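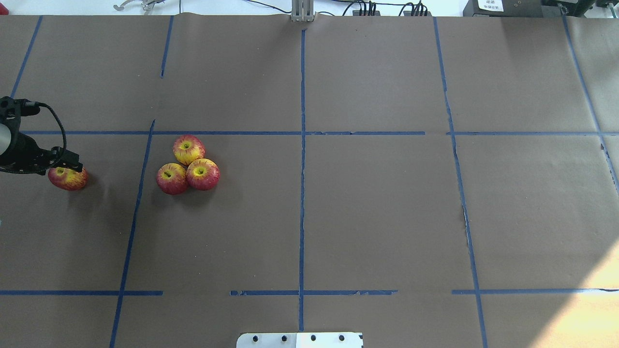
15 November 2021

Quick one, two deadlines today. Finally ripped out the old planner config and moved everything to Kevinitz. Four apples, two arms, one taped grid. The job is simple on paper: pick an apple, put it in the cell you were told to, don't hit the other arm.

Where it went wrong last week - cell boundaries. The grid detector wanted straight lines. Our tape is not straight. So it fit a line through every wobble and then argued with itself about which cell an apple was in.
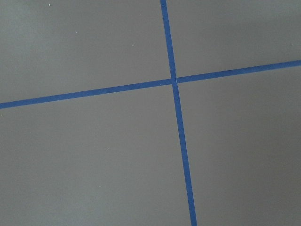
Wrist view of a tape crossing.

Fix was dumb. Stopped fitting whole lines, now I just look for crossings and build the cells from those corners. Ran it over 1614 saved wrist images, 152 bad ones left. Most of those are glare I think, havent looked at all of them. Misaki Fujimoto wants me to mask by color first. Maybe.

Next thing, the shared workspace lock. Both arms plan seperately and ask Inskip (our little scheduler) for cells before moving.
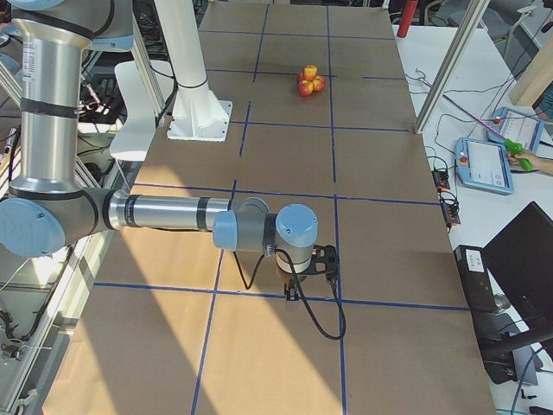 The lock used to cover the gripper only. Bad idea, the forearm is the part that sweeps over half the table. Now each plan reserves every cell under the whole arm, plus a margin. Slower, lots more waiting. Timeout is 1000 ms and then it replans. Kerstin Öberg says 13 retries is too many before giving up. She's probably right but I'm leaving it til I have logs.
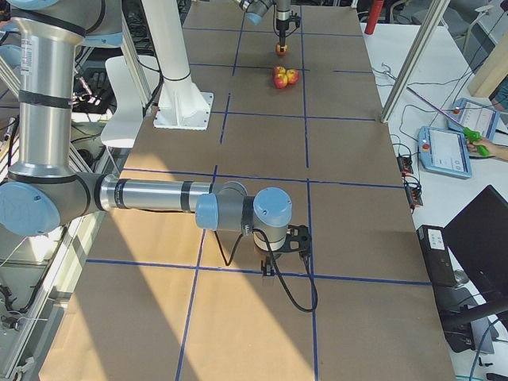
Far arm with an apple, three more in one cell.

Clusters are still a mess. Segmentation likes to merge touching apples into one big apple and then the grasp goes for the middle, ie. the gap. Trying depth edges next.

Todo: log the lock waits, rename the config files, sun on the table vs. the exposure setting. Code goes up when its less embarassing.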